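Section 4: Your first plate run

By now the arm is bolted down, the hand camera is talking to the base unit and you have been through the wake-up routine in Section 3. Good! This is the part we have been looking forward to, because the Dumedance kit finally gets to do some washing-up work (the dry end of it, anyway).
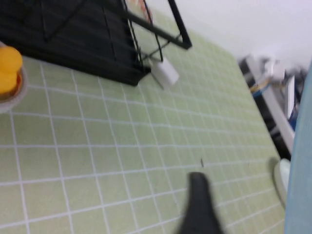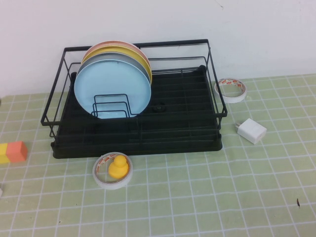
A plate rack on a gridded surface, from the wrist and from the fixed camera. Next, a plate in the gripper: 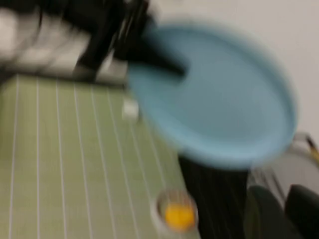
Gun-woo Hong
Set-up guides and home trials, Ceddale

What you need

The Dumedance arm with the standard two-finger gripper
The hand camera and the fixed camera
A dish rack with an upright plate holder
Round plates with a raised rim
A light-coloured cloth or mat, ideally with a printed grid

Any grid will do. The software, Iltum, doesn't read the squares as measurements, but you will, and it makes putting a rack back in the same spot wonderfully easy.

4.1 Lay out the table

1. Spread the cloth and smooth it from the middle outwards. Small ripples are fine. A fold under the rack is not, as the rack will rock when a plate goes in.

2. Set the rack down with its long side facing the wall. Leave enough of a gap behind it to slide your hand through if you can; if your table is shallow, go closer and turn on Near Wall in the Iltum menu.

3. Put the plates in the holder, all leaning the same way. Different colours are a real help here, both to the cameras and to you when you name a plate in a command.

4. Leave one end of the rack clear, so that the gripper has somewhere to come down.

Note: You don't have to strip the table bare. Tape rolls, a charger, a toy or two, all of that can stay, as long as it is outside the path the arm will take. We like a bit of clutter in trials, and so does Iltum, which copes much better with a lived-in table than the version we shipped in February.

4.2 Check both views

5. Open Views. The fixed camera should show the whole rack and the table in front of it. If the rack is hidden at either end, move the camera and not the rack.

6. Jog the arm slowly over the cloth and watch the hand view. You should see the tip of a finger coming into the picture. If no finger shows at all, the camera bracket has been fitted back to front (see 2.6).

7. Don't worry about blur in the hand view while the arm is travelling. Iltum takes its bearings when the arm pauses. If the view is still soft once the arm has stopped, wipe the lens.

4.3 Pick up a plate

8. Choose Plate, then Single, then tap the plate you want in the fixed view. Start with the front one.

9. Press Go and keep your hands off the table. The fingers close on the rim and the arm lifts before it turns.

10. When the arm pauses, look at the plate in the hand view. A tilt is quite normal. If the plate is slipping, press Hold, support it from below with your free hand and choose Release.

Caution: Begin with plastic plates or ones you won't miss. The gripper is set for up to 2 newtons of extra squeeze above its resting grip, and glazed rims need a little practice.

Caution: Never reach between the fingers while the base light is on.

4.4 Put it back

11. Tap an open slot in the holder and press Return. The arm comes in from above, so keep the space over the rack free of shelves and hanging cloths.

12. Repeat with the same plate until it goes home cleanly 2 times running. Then try the next one back. It is a lovely moment when the whole stack goes through without you touching anything.

Note: The finger pads are good for some 3000 grips. Iltum shows a reminder when a change is due, and spare pads come in the Seo accessory pouch.

If the arm stops halfway and error 14 appears, the fixed camera has lost sight of the rack. Clear whatever is in the way, press Resume, and the run carries on from the last pause.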